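Washing out seed starting tubs before spring

Quick one, been asked this a lot. Do it in November if you can, when the shed is still half sorted and you're not rushing to sow. I left it till the last minute one year and lost most of a tomato tray to damping off. Never again.

What you need: dish soap, plain bleach, a stiff brush, old towel, gloves. A deep bin for soaking. That's it.

Knock the old soil out first. Dry. Don't skip this, wet mud just smears everywhere and clogs the drain. Compost pile is fine unless you had sick plants, then trash.

Scrub with warm soapy water. Corners are the worst, old toothbrush works. White crust on the rims is mineral salt, a bit of vinegar takes it off. Rinse the vinegar off really well before the next step!! Vinegar and bleach do not mix, bad fumes. 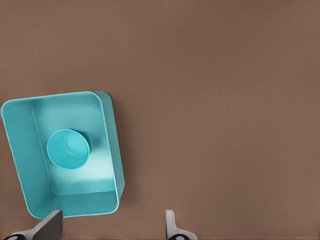

Now the soak. One part bleach to nine parts water, cold, outside or with teh door open. Push everything under so no air is trapped. 15 minutes. Longer doesn't help and it's rough on the thin plastic.

Rinse 2 times, clean water each time. Then upside down on the towel, out of the wind. Stack only when bone dry or they stick and go musty.

Labels: pencil on plastic tags beats marker, marker fades by June. Old tags can go in the same soak.

Cracked ones, toss. I had 50 from Corkon and 4 split the first winter, my own fault, left them outside in a hard frost. The Plostel ones are thicker but dont nest as well.

Clay pots are different, they hold on to bleach, so soak in plain water overnight after. Sena Ackah has a longer write up on clay if you need it.

Next up, soil mix. Probably after I find my sieve.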